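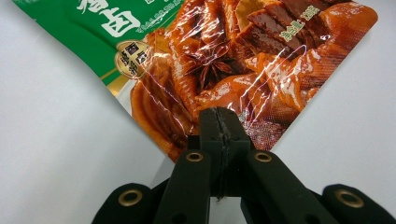 Thursday, May 2026

Equipment list for second half of the year. Started this on the bench between grasps, finishing it at the desk, so the order's all over the place. Demyd wants it before he goes to Hunddale. Will tidy the bit he needs, not this.

Where we are: the hand-held tools do the job for collecting, the arm side is what's thin. We've money for one proper thing and several small things. Or no proper thing and a lot of small things. That's really the whole argument and I keep going round it.

Bags first, as that's what I've been on today. Film snack packs by the corner. Corner pinch is fine as a grasp but it's a bad place to judge fingers from, there's so little material between the pads and the rest of the pack just hangs and swings. Want pads with some give. The hard faces we have are ok on boxes and tins, on thin film I don't trust them. Mark everything below with that in mind, I'm in a film mood and will be biased.

Also glare. Crinkly shiny film under the bench lights is horrible, white streaks right across the print. Lighting needs its own line on the list. It has never had its own line. Every year it gets bought out of whatever's left and so we get clip-on lamps.

FINGERS / PADS

Three ways to go.

Sterkska. Quote in hand, £322 a set, that's fingers plus pads, plus mounting hardware. Pads replaceable separately but they haven't priced those, have asked. Asked twice. Lead time eight weeks, which puts us into the summer before anything's on the bench. Nice drawings. Finger width is a bit more than ours so check it clears the tray dividers, I have NOT checked this.

Begović. Would machine the fingers to our drawing and leave pads to us. Cheaper probably, no quote yet, they want a proper drawing with tolerances and what I've got is a sketch with a coffee ring on it. My job. Good on turnaround last time, the brackets came back quicker than promised and fitted. Didn't deburr the inside edges though. Put deburr on the drawing in big letters.

Print our own. Always an option, always what we end up doing. Costs nearly nothing in material and then somebody spends a week on it. If we do print, budget the week. I mean write it in as a cost, with a person's name next to it. Last year's plan had printed fingers down as free and that's why the calibration fixture never got made.

Leaning: one Sterkska set as a reference, pads cast in house on Begović blanks for the rest. Gets us something to compare against. Ask Demyd if he can live with two types in the dataset or if that makes his life a misery. He'll say it depends.

Later — he says it depends. On whether the fingers look different from the wrist view. So same colour, same outline as near as we can get. Add to drawing: black, matt. No shiny inserts near the tips. Fixings can stay where they are.

ARM

The proper thing. Stanura arm, the mid one. Not writing the price in here, it's in the sheet and it moves every time they ring. What matters for planning:

- it's not just the arm. Pedestal, guarding, the controller wants its own circuit, and I don't think the far wall has one. Ask estates. Estates will take a month to say no.
- reach looks fine for the table. Reach does not look fine for table plus shelf, which is what the Hunddale work needs. Their drawing shows reach to the flange. Draw it again with the gripper on and pointing down.
- payload more than enough for grocery stuff. Don't pay for the bigger one. I was nearly talked into it on the phone.
- support contract. First year in the price, after that it's a yearly line that has to come from somewhere. Nowhere in the budget at present. Put it in now or we'll be back here arguing in a year.
- training days, on site or at theirs. Theirs is cheaper till you add trains.

Alternative is hire. Stanura will hire the same arm by the quarter. Did the sums on the back of the quote and buying wins if we use it past next spring, hiring wins if Hunddale stops in December like the plan says. Does anyone believe it'll stop in December? I don't but the budget has to. Need a decision from above on that and not from me.

Third option, do nothing on arms this year, carry on with hand-held collection only and put the lot into objects, lighting, storage, spares. Less exciting. Would probably get us further by Christmas if I'm truthful. Data's the bottleneck at the minute, playback isn't. Written down so I can't pretend later I didn't think of it.

HAND-HELD TOOLS

Have six built. Want two more so there are eight and we can have one in bits without stopping a session. Parts list for the two extra mostly off the shelf, the long items are the camera mounts and the fingers (see above, so this waits on that). Order grommets and screws now anyway, they're pennies and we always run out, and they always turn out to be the wrong size when somebody nips out for them in a hurry.

Linkage play on the older ones is getting noticeable. Jaws still meet square but there's slop before they do. Don't just order bushes, find out which bit's worn first. Strip one down, the oldest. Friday job if nothing else lands.

Spare triggers. Spring goes, whole tool's out. Buy a bag of springs. A bag.

LIGHTING

Own line!! Diffuse panels either side of the white bench, dimmable, on a rail so they go back to the same place. Currently lamps get knocked and no two days match. Want to be able to say "position 2" and have it mean something. Also want the option of making it bad on purpose, as the shop at Hunddale has strip lights and a window and won't be anything like our bench.

Polariser for the camera was suggested. Cuts the streaks but also it's another thing to get turned round wrong. And then the training pictures don't look like what the arm sees. Leave off, or buy one cheap and try it for an afternoon. Cheap one. Not a budget item, petty cash.

Bench surface: keep the white. Add a couple of other boards, wood-ish, dark, something with a pattern. Offcuts would do. Ask downstairs before buying anything.

OBJECTS

Never budgeted properly either and it's a running cost. Film packs get tired. After enough pinching the corners go soft and crease the same way each time, and you're then collecting data on a worn out bag. Need a rule for when one gets retired. Today's guess is almost 20 grasps on the same corner before it starts to fold by itself, but that's me going by feel with no tally kept, don't quote it. Someone should do it properly with a fresh pack and a pen.

So allow for replacements. Mixed: braised meat packs like today's, crisps, noodles, pouches that stand up, pouches that don't. Vary the print, glossy and matt. Vary the writing too, I don't want everything in English with the same supermarket label. The Chinese grocer's is better for this than the big shop anyway, far more kinds of film pack. Keep receipts this time, finance bounced the last lot as "food".

Wording for finance: "test articles". Demyd's suggestion. Use it.

Sealed storage box for anything edible. Not optional. Mice.

STORAGE / COMPUTE

Not mine, leaving to Demyd. Only note from me: collecting eight tools' worth at once will fill the disks faster than his current line assumes. Told him. He wrote it on his hand.

STUFF THAT ALWAYS GETS FORGOTTEN

Cables, the bendy kind, for the wrist camera. The stiff ones drag.
Delivery charges. Sterkska's quote is ex delivery, I think. Check.
VAT. Check which quotes have it in. Begović's never do.
Calibration board, the present one is bowed. Hold a ruler on it, it's obvious.
Cases for carrying tools to Hunddale. Last trip was bubble wrap and a crate.
Bin for dead batteries.

ROUGH ORDER OF BUYING

Now: springs, screws, grommets, cables, boards, objects, calibration board. All under the limit, no sign-off needed, just do it.

Next: one Sterkska set. Needs sign-off because they're a new supplier, form is on the shared drive, the long one. Start the form before the order, not after. Lights same time.

After summer: blanks from Begović once we've had the reference fingers on some real packs. Two extra tools go together then.

Arm: waiting. Decide when someone tells us about December. If no answer by the time the Sterkska set's arrived, go for hire and stop talking about it.

QUESTIONS STILL OPEN

Does finger width clear the dividers. (me)
Pad price on its own. (Sterkska, chased)
Circuit on far wall. (estates)
Can Stanura hold the price past the quarter, or is that just something they say.
Who casts the pads. Mould kit is somewhere, last seen under the sink. The silicone will of gone off by now, add to list.
Soft pad hardness — no idea, get two grades and try both on the film. Same packs, same corner, same person. Write down which is which ON the pads.
Does the Hunddale lot want to see a costed version or only a total. Demyd to ask while he's there.

Back on the bench after lunch, bag corners again, then the stand-up puoches if the light holds. Drawing for Begović tonight or it won't get done.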